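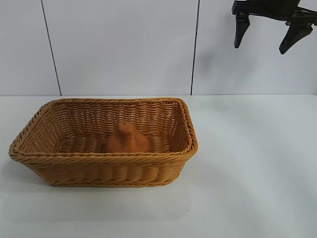 Fig. 4. Woven basket on the table, with one small item inside.

4. Setting Up and Using the Woven Basket

This section is for the rectangular woven basket of the Gesik series (order no. 3509). For the basket with lid, please see section 5. Read the steps one time completely before you begin.

4.1 Before first use

1. Take the basket out of the carton with two hands, holding it under the base. Do not pull it out by the rim.
2. Remove the paper from the inside and the cord from the outside. Keep the carton if you plan to store the basket in the winter.
3. Wipe the inside and the outside with a dry cloth. Small pieces of fiber from the weaving can remain in the corners.
4. Pass your hand slowly along the braided rim. If you feel a sharp strand end, cut it with small scissors, close to the weave.

Note: The strands are synthetic rattan. Small differences of color from one strand to another are normal and are not a defect.

CAUTION: Never pull on a strand end. The weave can open, and it cannot be repaired at home.

4.2 Choosing the place

1. Put the basket on a flat, clean table or shelf. The whole base must be supported.
2. Turn a long side toward you. In this position you can reach both short ends without stretching.
3. Leave a free space of 15 cm on each side, so that you can lift the basket without hitting other things.
4. Push down gently on each corner. If the basket rocks, turn it end for end and try again. A basket that was packed for a long time can rock during the first days. Usually it settles.

The basket is wider at the opening than at the base. When you measure a shelf, please measure for the rim. We receive many letters about this point.

CAUTION: Keep the basket 40 cm or more from a stove, a heater or an open flame.

4.3 Putting items in

1. Start with one item. Place it near the middle of the floor of the basket, as in Fig. 4.
2. Set it down upright if its shape permits this. An item with a round lower part and a narrow top, like the orange one in the figure, should stand on the round part.
3. Let go of the item only when it rests on the floor of the basket.
4. Add heavier items next, then the light ones. Put soft things such as napkins along the walls.
5. Do not fill higher than the rim when the basket will be carried.

Note: From the front, a low item is partly hidden behind the rim. If children or older persons will use the basket, put it on a lower shelf, so they can look into it from above.

Very small items (buttons, pins, coins) can get stuck in the weave. Put them first into a dish or a cloth bag. Yamuna Menon from our customer desk recommends the flat Strebel liner for this purpose. It is sold separately and must be washed by hand.

4.4 Taking items out

1. Hold the rim lightly with one hand.
2. Reach in from above and take the item by its narrowest firm part.
3. Lift straight up until the item is over the rim, and only then move it to the side. If you drag it across the rim, the twisted strands become rough with time.

4.5 Carrying

1. Empty the basket, or check that nothing stands higher than the rim.
2. Put one hand under each short end.
3. Lift evenly and keep the basket level.

CAUTION: Do not carry the basket by the rim on one side only. The rim is made for resting the hand, not for the full load.

4.6 Cleaning

Dust: use a soft brush and follow the horizontal rows of the weave, first inside, then outside.

Spots: mix 650 ml of lukewarm water with a few drops of dish soap. Wet a cloth, squeeze it well and press it on the spot. Wipe again with clean water. Let the basket dry upside down on a towel, overnight if possible.

Do not use bleach, a steam cleaner or the dishwasher. Do not dry it on the heater.

4.7 Spare parts and questions

Liners and felt pads can be ordered from Bremwood, spare parts desk. Please write the order number of your basket in the letter. For questions about this section, ask for Tamara Hutsuliak. In July the desk is open in the mornings only.

Continue with section 5, Harudia basket with lid.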